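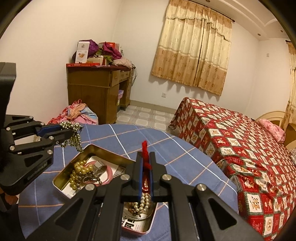

The latest count from the Driltuten project is 2178 recordings, and we have been asked to be impressed by it. Some readers wrote in after the November issue wanting to know what the number means and whether the home sessions are a good use of anyone's time. The short answer is that it depends on what got recorded, and the project is a good deal quieter about that than it is about the total.

The setup hasn't changed much. A person at home works a pair of hand-held grippers and does small chores with them: sorting, packing, lifting things in and out of containers. Each attempt is saved as one example, and the examples go to Fleury, where a model is trained to copy the motion. The hope is that with enough kitchens and bedrooms in the pile, the model will cope with a kitchen or bedroom it has never met.

Jewelry is the current task, and I'll admit it is a better choice than the folded towels we got all last winter. A strand of beads has no fixed shape. Grab it in the middle and both ends drop, grab it near the end and the rest drags its neighbors along. In the tin of costume pieces used for one of the sessions, gold pearl beads lie in a tangled heap with darker grey-silver ones mixed in beside them, and there's a pink bangle with a watch-like piece lying across it. Getting one item out of that with two blunt jaws is hard. The grip on a knotted red cord, with a loop of pearl beads hanging just under it, is the kind of moment a model ought to see plenty of.

Whether it sees plenty of them is another matter. Of the 2178 recordings, 561 are tagged as jewelry. Of those, by the project's own sheet, 43 include a drop or a snag that the operator then fixed. The rest are clean runs. The written guide from Skovberg tells operators to restart if a strand slips, so people restart, and the slip is thrown away. You end up with a model that has watched hundreds of tidy pickups and has very little idea what to do when the beads go over the side of the tin. Anyone who has cleared out a jewelry box knows how often that is.

Then there is the question of variety. The sheet lists 6 homes for the jewelry task. I like the fact that they are lived-in homes, with a patchwork cover on the bed and clothes piled up behind the table, and I have no wish to go back to grey lab benches. But the model doesn't learn "homes in general" from 6 of them. It may well learn that necklaces live in a tin on a blue checked tablecloth. The Driltuten summary says the data covers "a wide range of everyday settings," and I would ask for that line to come out until there is a held-out home to test against.

Labels are my last complaint. Dato handles the tagging, and the current scheme has one tag for necklaces, bracelets and loose strands together. A bangle is stiff and a bead strand is limp. They need different grips and fail in different ways, and a single tag hides that from whoever reads the results later. Splitting it now would mean going back over 561 clips. Splitting it in a year will mean a lot more.

I'm told a first trained version did well at "pick and place, small items." I asked for the failures as well and got a chart of average success with no breakdown by object. So I can't say if it can lift a strand out of a tangle, or if it is mostly good at bangles – and I suspect the people who made the chart can't say either.

What I'd like to see before the next round of sessions: the restart rule dropped, so that slips and recoveries stay in. The jewelry tag split. One home kept entirely out of training. None of this needs new equipment. It would slow the count down for a while, and I think that is the real objection.

Sessions carry on for now under the old guide. If you are operating, ask whether you can keep your bad takes. Some of them are probably worth more than the good ones.

14 shares
3 comments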